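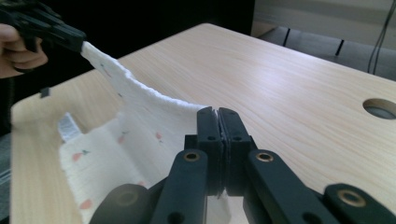 How often should you stop and check your grippers when you're recording cloth folding by hand?

Every 300 folds, plus once before the first take of the day. I used to go by feel, and I paid for it with 2,615 takes that I had to sort through again one at a time. So now I have a little routine, and it goes like so.

1. Squeeze each gripper shut with nothing in it and look at the fingers from the front. If you see a gap on one side, stop and fix it.

2. Wiggle the linkage arms. A bit of play is fine, a click isn't - tighten the pivot and try again.

3. Shake the cloth out and drop it. Don't lay it down nicely! You want a different heap every time.

4. Pinch one corner, then go in with the second gripper. Both should have hold of the fabric before you pull, and you pull slowly enough that a robot could keep up.

5. Keep your bare fingers off the cloth. If you touch it, even just to flick a tag out of the way, mark the take as bad and start over.

6. Write down the take number when you swap cloths. Soledad Montes, who runs the Brosero set with me, wants the wash count in there too, and she's right (new towels fold very differently from tired ones).

The one I still break is number 5. My hand just goes! On Wednesday I tossed 4 takes before lunch for it.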